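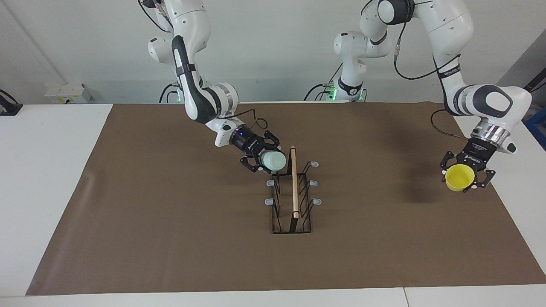

¿Para qué sirve un escurridor de vasos?
Para guardar los vasos boca abajo o inclinados, de manera que el agua caiga y el aire pueda entrar por la abertura.

Cuando lavas un vaso, siempre queda algo de agua pegada al cristal o al plástico. Una parte resbala hacia abajo por su propio peso. El resto se va al aire poco a poco, en forma de vapor. A eso se le llama evaporación, y ocurre aunque no haga calor.

Si pones el vaso boca abajo sobre una mesa lisa, el borde toca la mesa por todas partes y el aire húmedo se queda encerrado dentro. Por eso a veces levantas un vaso y encuentras un círculo de agua. En un escurridor el aire pasa por debajo y por los lados, y el vaso se seca antes.

¿Por qué muchos están hechos de alambre?
El alambre es delgado y toca muy poco el vaso. También deja huecos grandes por donde cae el agua. Con un alambre largo se puede doblar una base, unos lados y unos soportes, y el conjunto pesa poco. El rectángulo de abajo reparte el peso para que no se vuelque.

¿Y las puntas?
El extremo de un alambre cortado puede arañar. Para evitarlo se cubre con una tapita, como las tapas claras que asoman a los lados del escurridor negro. Si en casa se pierde una, avisa a un adulto.

¿Para qué lleva un palo de madera?
Es el asa. Va a lo largo, por encima del centro, y así el peso queda repartido a los dos lados cuando se levanta. Si el asa estuviera en una orilla, todo se inclinaría. La madera, además, es más cómoda para la mano que un alambre fino.

Cómo colocar los vasos
Sujeta el vaso por fuera, sin meter los dedos. Acércalo despacio a su sitio y suéltalo cuando notes que está apoyado. Pon uno a un lado y el siguiente al otro. Si llenas primero un solo lado, el escurridor puede ladearse.
Deja los vasos de cristal para el final y pide ayuda con ellos.
Un mantel o un tapete liso debajo protege la mesa. Si se moja, se pasa un paño.

Una prueba para hacer en casa
Necesitas dos vasos de plástico iguales. Mójalos por dentro y vacíalos. Deja uno boca abajo en la mesa y el otro en el escurridor. Míralos a los 50 minutos y otra vez a los 140. Apunta en cuál quedan gotas. En la clase de Deepak Rana hicieron la prueba en noviembre, con la ventana cerrada, y el vaso de la mesa todavía tenía gotas en la segunda mirada. El del escurridor estaba seco.
Puedes repetirla un día de lluvia y comparar los apuntes.

Palabras nuevas
Escurrir: dejar que caiga el agua que queda en una cosa mojada.
Evaporarse: pasar de líquido a vapor.
Asa: parte por la que se agarra un objeto.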